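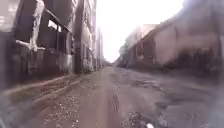
I've lived at the back end of Marncombe long enough to have opinions about the alleys, and my strongest one is that the best walk in town is the one you never see on the visitor map. I mean the back lane behind the old works, the one my mother still calls the Ahmadpour cut after the family who had the dye shop. I did it again in April with Nasrin Zarei and her terrible knees, and we took most of a morning over it (there was also coffee). Wear real shoes, is my first piece of advice. The ground is packed dirt and broken asphalt and loose gravel all mixed together, so sandals are asking for it. My second is to look up before you look ahead! On the left there's that tall dark building with the boxy balcony stuck on its side, rails and all, and the sky coming right through it. I must have gone under it for years on my way to the bus with my head down. The low brick row across from it is where Davoud Safavi's uncle fixed radios, and Davoud swears he can pick out the door, though he picked two different ones when I asked him twice.

Nasrin likes the brick side and I like the dark side, so we drift apart and end up shouting across at each other. If you live nearby and that was us, sorry. She was telling me about the winter the drains backed up and everybody laid boards from step to step, and I was trying to remember if that was the same year the bakery moved to Delldale. It wasn't, we worked it out later over the coffee.

What I love is how far the lane runs. It goes straight as a ruler, getting narrower and narrower, and the taller fronts down the left go pale in the distance. Saeed Mahmoudi measured the first stretch for the walking group, from the corner to the old loading door, and got 107 paces. His legs are a lot longer than mine, so plan on more. The whole thing is 700 yards if you keep going to the steps, and then you're practically at the Tivular market and might as well buy onions.

I do have a soft spot for the long old building with the heavy eave slanting away over your head. I've heard it was a grain store, and I've also heard it was stables, and both people who told me were very sure of themselves. There are what look like windows up under the roof edge, hard to make out, and I'd give a lot to know what's behind them. Keep an eye on the foot of that wall too, where there's a dark patch on the ground. Nasrin steps around it every time, I go straight over, and so far we've both gotten home fine.
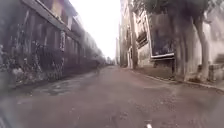
If you want to come along

We're doing the lane again next month, starting at 3 from the corner by the shoe repair. Sepehr Karimi is bringing his folder of old street plans, so if you have family stories about any of the doorways, bring those too. No need to sign up. Dogs are welcome, strollers will have a bumpy time of it, and the pace is slow on account of the knees. Sepehr Zamani has offered tea at his place afterward for anybody who makes it to the steps.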